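Verkix (robot learning method)

Verkix is a method for training robot arms to pick up and place packaged goods when the containers around them are transparent. It was developed at the Skirnovport robotics laboratory and combines recorded demonstrations with a correction step applied to the robot's estimate of where surfaces are. The method is mostly used with two-finger grippers and fixed cameras, and its best-known result concerns the sorting of soft food packets among clear plastic bins.

Background

Transparent objects are a long-standing problem in robot manipulation. Depth sensors that project infrared light often get no return from clear plastic, or get one from whatever lies behind it. Color images have a related weakness: a packet seen through a bin wall looks bent or doubled, and a program that treats the image as a plain view of the table will place the packet several centimeters from its true position. Earlier systems usually avoided the issue by using opaque bins or by putting markers on the rims.

Flexible packaging adds a second difficulty. A noodle packet or a bag of pasta changes shape when it is squeezed, and its shiny film produces glare that moves as the arm moves.

Method

Training data comes from demonstrations in which an operator guides the arm through a task. The main data set, named Paul, holds 416 demonstrations. Cameras are fixed, and one of them is placed close to the height of the tabletop so that the walls and rims of the bins fill much of the view. Low camera placement makes the problem harder, as most of what the robot sees of the far side of the table is seen through plastic. 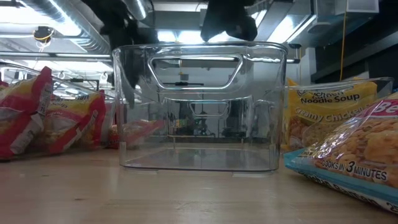 Each demonstration is cut into short segments, and a network learns to predict the next motion of the arm from the last few images and the joint positions. Up to this point Verkix follows ordinary imitation learning. The difference lies in a second network, called the rim model, which looks only for the upper edges of containers. Rims are thicker than walls and tend to show up as a bright or dark line even against a cluttered background. From the rim the model estimates the full shape of the bin, and the estimate is used to mark which parts of the image are direct views and which are seen through a wall.

Regions seen through a wall are not thrown away. They are given a lower weight, so that the policy can still use them to decide that a packet is present but relies on direct views for the final approach. The developers reported that discarding these regions completely made the arm hesitate above the bins — a fault that appeared in early versions and was fixed by the change in weighting.

Training takes 42 hours on a single workstation.

Evaluation

The method was tested at Skirnovport and later at a second site in Braltness, where the lighting and table height were different. The standard test uses clear bins with handle cutouts, arranged on a wooden table with packets lying beside, behind and inside them. Bins may overlap in the camera view.

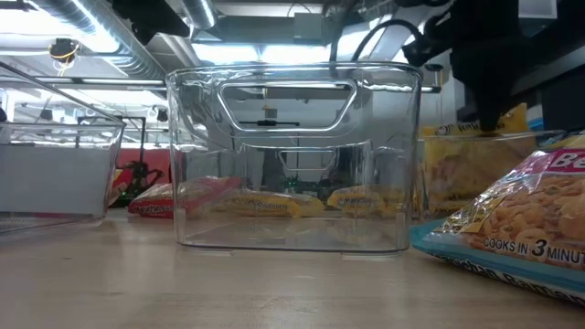

Verkix project, Skirnovport

A trial counts as a success if the chosen packet ends up in the correct bin without the bin being pushed out of place. Out of nearly 2000 trials at the first site, most failures happened at the moment of contact, when a finger touched the rim before reaching the packet. Errors of identity, in which the arm went for the wrong packet, were less common and were concentrated in layouts where two packets of the same color lay close together.

At Braltness the same trained policy was used without new demonstrations. In 393 trials the success rate was lower than at Skirnovport, and the drop was traced largely to reflections of ceiling lights on the tabletop, some of which the rim model took for container edges. Adding a small number of local images to the training of the rim model removed most of the gap. The policy itself was left unchanged.

Limitations

Verkix assumes that a container has a visible rim and stands on a flat surface. It performs poorly with bins that are tilted by more than a few degrees, and with lids, which have a thin outline and are often missed. Stacked bins are outside its scope. The method also has no sense of touch, so a packet that slips in the fingers is noticed only if the slip can be seen by one of the cameras.

See also

Imitation learning
Grasp planning
Bin picking
Transparent object detection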